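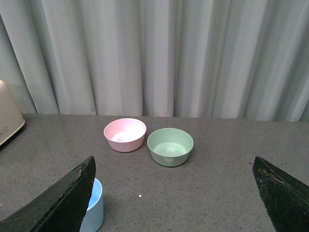 Pink and pale green bowls on the counter.

Seasonal Grower and Seedling Records Assistant (part-time)
Nallow Houseplants
Posted 07/11/2022

Nallow is a small indoor plant nursery that breeds and sells anthuriums, with a side line in hoyas and a few begonias. We are looking for one person to help with potting, watering and record keeping through the winter. The job is 12 hours a week to start, spread over three mornings, and runs from the first week of December to the end of April. There is a fair chance of it continuing after that, but we can't promise it.

About the nursery

We work out of a heated greenhouse and an attached workroom. Most of what we sell is grown from our own crosses. The breeding side has been going for nine years and is run by Ngan-ling Hung, who will be your supervisor. The sales side ships plants to home growers and a handful of shops.

The current seedling group is the largest we have had. It comes mainly from two seed parents, Vimano and Rey. Vimano is a compact plant with narrow leaves and dull red spathes. Rey is bigger, slower and more inclined to bloom in winter. A third plant, Jester, was used as a pollen parent on both, and its offspring are the ones we know least about. Many of them should bloom for the first time this season, and we need someone to keep up with them.

What you will do

Move seedlings from community pots into individual pots, and larger plants into the next size up. We use a bark and perlite mix that we blend on site.

Water by hand. The benches dry out at different rates and we do not use a timer.

Check plants for thrips, scale and mites, and treat them as directed. You will be shown what to look for. We use insecticidal soap and predatory mites, and nothing that requires a license to apply.

Record first blooms. For each seedling this means the tag number, the date the bud was first seen, the date the spathe opened, the color on opening, and the color two weeks later. Spathes often change as they age, so both entries matter.

Photograph blooms against the gray card, with the tag showing in at least one shot.

Collect pollen and make crosses, once you have been trained. This is fiddly work with a small brush and it goes slowly.

Pack orders when the weather allows shipping. In cold spells we hold orders, and those hours go to the benches.

Wash pots and sweep up. Everyone does this, including Ngan-ling.

What we need from you

You should have kept houseplants of some kind for at least a year and be able to talk about what went wrong as well as what went well. Formal training in horticulture is welcome but we don't require it.

You need to be careful with numbers. The last tag written was 3094, and a plant that loses its number is no use to the breeding program, however good it looks. Clear handwriting in pencil is a real advantage.

You should be able to tell close colors apart, especially pinks, corals and light purples. We do a short sorting exercise with paint chips as part of the interview.

The work is done standing up for the most part. You will sometimes lift bags of potting mix weighing some 30 pounds. The greenhouse is kept warm and humid all winter, and the floor is often wet. Anthurium sap irritates skin in some people - gloves are supplied, and we ask that you wear them when cutting or dividing.

Basic spreadsheet skills are needed. The paper records are typed up once a week.

Pay and other details

Pay is hourly and paid every 2 weeks. The rate depends on experience and will be stated in writing before you are asked to accept. You will be an employee, with taxes withheld in the usual way.

Mornings start at eight. Which three mornings they are can be settled with the person we hire, but they should stay the same from week to week. We close for a week at the end of December, apart from watering, which Ngan-ling covers.

Staff may take home surplus seedlings once they have bloomed and been passed over for breeding. Named plants and their divisions are not included, and pollen does not leave the building.

There is parking beside the workroom. There is no bus stop within easy walking distance, so please think about how you would get here in snow.

How to apply

Send a letter of no more than one page and a list of past jobs, paid or unpaid, through the contact form on this site. In the letter, tell us which plants you grow now and how you keep track of them, if you do. Please don't send photos of your collection at this stage.

We will read applications as they come in and the listing will be taken down when the job is filled. Interviews are held at the nursery and take an hour, including a walk through the greenhouse and half a tray of potting. Everyone who comes for an interview will hear back from us by phone or email.

Questions about the job can go through the same form. Put "seedling assistant" in the subject line - the form also takes plant orders, and messages without it tend to end up in that pile.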